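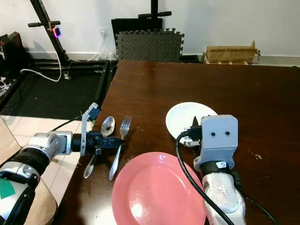
Heat marks on a dark wood table: wax or refinish?

Asked 2018-11-29

Plates straight from the oven left two pale rings in the finish. Table is from Plisten, finish unknown, bought in June. Can I fix this without stripping the top?

2 answers

Pale rings are moisture trapped in the finish. Dry iron, lowest setting, cotton cloth between, a few seconds at a time. Wax afterward.

If heat fails, rub with 0000 steel wool and mineral oil, along the grain. Do not use 500 grit, it cuts too fast on thin lacquer. Test underneath first.

Mayonnaise worked on mine. Leave overnight.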